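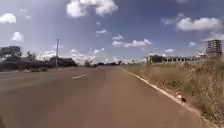
Open road and dry grass

Long Drive, Happy House: Packing the Car and Cleaning Up Afterward

I love a road trip almost as much as I love a tidy hall closet, and every summer the two of them meet in my driveway! It's 290 miles from our garage to my cousin's place in Floltuvdale, most of it on wide, empty, reddish road with tall grass beside it, and I've made that drive often enough to have opinions on coolers, crumbs and grass seed. Several of you asked for the whole lot in one place, so I've pulled the notes together (with a couple of additions from readers, thank you).

The night before

Clean the car before you pack it. I used to save this for after the trip and it was so much worse! Empty the door pockets, shake the mats, wipe the dash with a damp cloth and put a fresh liner in the trash tub. Ours is a plastic cereal keeper with a flip lid. It wedges behind the center console and has never once tipped over.

Wash the inside of the windshield too. Use one cloth damp with plain water and a second one dry, and go up and down on the inside and side to side on the outside. When you spot a streak later, its direction tells you which side of the glass it's on. I think this is the best trick on the page.

Freeze your water bottles flat on their sides, three-quarters full. They stack beautifully in a cooler and you drink your ice on the second day.

Loading the trunk

Big square things go in first, against the back of the seats. Soft bags fill the gaps. The bag you need first when you arrive goes in last, and for us that's the one with the sheets, the toothbrushes and the coffee.

Heavy things stay low. I know a box of canned peaches looks very settled on top of the suitcases, but put it on the floor.

Keep a stop bag apart from everything else, up front where you can grab it without opening the trunk. Mine holds:

paper towels
a roll of small bags
hand wipes
a sun hat for everyone
a clothes brush
an old bath towel

The clothes brush gets laughed at every year until the first picnic. More on that below.

Jomar Sison wrote in to suggest lining the trunk with a flat bedsheet, corners tucked up the sides. At the end you gather the corners and carry the sand, seeds and cracker dust out in one go. I tried it and I'm completely sold! Use a fitted sheet if you have an old one, as the elastic hooks around the trunk corners and stays put.

Food that travels

Skip anything that needs two hands. Wraps cut in half and rolled tight in wax paper are wonderful, and so are cold roast potatoes with salt (trust me on the potatoes). Grapes frozen overnight are still cool by lunch. Chocolate is a terrible idea in August and I bring it every time.

Pack each person's lunch in a separate lidded tub with their name on a strip of masking tape. There's less passing around and less rummaging, and the empty tubs are handy for apple cores on the way home.

For spills on cloth seats, blot first with a dry towel and press hard. Then use cool water with one drop of dish soap, blot again, and leave the windows cracked at the next stop so the seat can dry. Rubbing pushes juice deeper into the foam, and I have a purple back seat to prove it.

Grass seeds, stickers and burrs

Now for my favorite subject. Dry roadside grass is gorgeous, all straw and tan with bits of olive green in it, and every seed head wants to come home in your socks. Choose a proper rest area or picnic ground for your stops, and shake everything before it goes back in the car.

For picnic blankets, hang the blanket over a fence rail and go at it with the clothes brush, always in one direction. A lint roller clogs in seconds on a seedy blanket, so save it for the last few.

For socks, turn them inside out and pull the seeds through from the inside, point first. They slide out easily that way. Pulling backward snaps them and leaves the sharp end in the knit, where it will find your ankle in October.

For shoelaces, take them out and drop them in a jar of warm soapy water while you unpack. Janelle Panganiban freezes hers in a bag overnight and says the burrs go brittle and crumble off. I haven't tried that one yet but I'm dying to!

Check the dog before the dog gets in. Go between the toes, behind the ears and under the collar.

Home again

Give yourself 40 minutes before anybody sits down. I set the oven timer. In that time we can get the trunk emptied, the cooler rinsed and propped open with a wooden spoon, and the first load of wash going. The rest can wait until morning.

Shake the clothes outside before they go in the machine. Seeds that ride through a wash end up in the towels, and then in the next wash, and on and on. Wipe out the drum and the rubber seal when the load is done.

Bugs on the front of the car come off best the same evening. Lay a wet towel over the bumper, leave it for ten minutes, and wipe gently. For anything stubborn, warm water with a little baby shampoo does it.

Tires deserve a look as well. Run your eye over the tread for small stones and flick them out with a flathead screwdriver, working away from your face.

And dust! It gets in the vents, it gets in the cup holders, it gets in the seam of the glove box. A soft paintbrush in one hand and the vacuum nozzle in the other will lift it right out. I keep a 1-inch brush in the garage just for vents and I guard it like treasure.

Keeping the kit ready

Once everything's clean, put the stop bag back together straight away and hang it on a hook by the garage door. Ours lives next to the jumper cables all year. It comes along to soccer, to the lake, even to the garden center when I'm buying something leafy.

Next month I'm doing coolers properly: getting the smell out, fixing a loose hinge, and what to do with a drain plug that drips. If you've got a cooler trick, send it in before then!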